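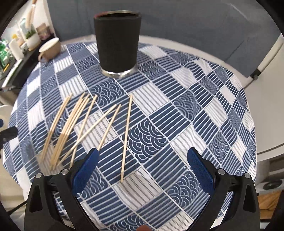
Clarnberg hall trials stick sorting for craft kits

Sep 2, 2019

Thin wooden sticks used in the Clarnberg craft program will be sorted by hand before packing from this month, after a run of kits went out with split or short pieces.

The change applies to all kits assembled in the hall's side room, where the sticks are tipped onto a round table and spread out on a patterned cloth. Blue and white was selected for the cloth after a short trial of plain colours, according to program coordinator Dilruba Munshi. Light tan sticks were difficult to pick out on the cream cloth used previously.

"On navy you see the edges of the wood straight away," Munshi said. "On cream the splinters disappear."

Sticks are laid out loosely, a few at a time, and allowed to fall across one another. Each is then lifted singly, rolled between finger and thumb to check for bowing, and placed in a tray or set aside. Bowed sticks are kept for garden labels. Split ones are discarded.

The program ordered 2309 sticks for the current term. Of these, 1866 had been passed at the time of writing, with the remainder still to be checked. Kits are made up in bundles of 60, held with a paper band, and the centre's younger groups receive theirs with the points trimmed.

Sajib Mondal, who prepares the bundles, said crossed sticks were the main cause of delay. Pulling one from underneath tends to drag the others with it - the recommended method is to take the uppermost stick first, near its middle, and work down.

The cloth is to be pulled flat before each session and shaken outdoors afterwards. Creases had been mistaken for warped sticks on at least one occasion.

Finished kits can be collected from the side room during normal opening hours. Groups requiring more than 100 sticks should notify Rajitha Roy at the front counter beforehand.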